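The Grellel Tides, Complete Audiobook Box (Full Cast Edition)

From Binavside Audio, written up by me, the person who runs the shop 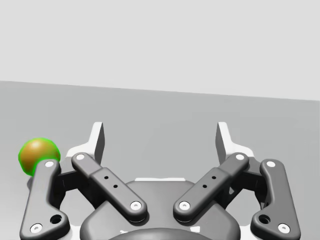 I've been selling spoken word for a long time and I still get silly about a new full cast recording, so bear with me. The Grellel Tides is a big, salty, slightly mad space novel about a harbor town on a moon that's mostly ocean. I read the paperback twice on the bus and missed my stop both times! When Binavside said they were recording the whole thing, with every chapter and every one of those long letters home, I put my order in that same afternoon.

What you get is over 30 hours of audio on a metal USB stick, plus a download code for the same files. There are 7 parts, and each one opens with a short bit of music so you know where you are if you nodded off (I nod off, it's no insult to the book). The stick plugs into a laptop, most newer car stereos and plenty of TVs. If your player is picky, use the download, which comes as MP3 or as one big chaptered audiobook file.

The cast is large and they really go for it. The Farkum sisters get two different voices this time, which fixes my one gripe with the old single-reader version, where I could never tell who was yelling at whom. Captain Rätsep is gruffer than I had him in my head, and it took me a chapter or two to come around. The storm in part four is loud. I'd turn it down a notch if you listen in bed.

Also in the box: a fold-out map of the harbor, a cast list, and a 24-page booklet with the author's notes on the made-up sea slang. The booklet is spoiler-heavy from the middle on, so save it.

Details
Format: USB stick plus download code
Parts: 7
Language: English
Abridged: no
Edition size: 4000 boxes, numbered on the base
Ships from: our shop, normally within 2 working days
In stock since: Apr 10, 2026

A few things people have emailed me about. Yes, you can buy the download on its own, and it's cheaper, but you don't get the map. No, there's no CD set, and Binavside hasn't told me they're planning one. The code works once, so if you're giving the box as a gift please don't scratch the panel to see if it works! And the sequel is being recorded now, with release set for December. I'll open preorders as soon as I have a price.

Returns are fine as long as the code panel is still covered. Drop me a line first and I'll send you a label.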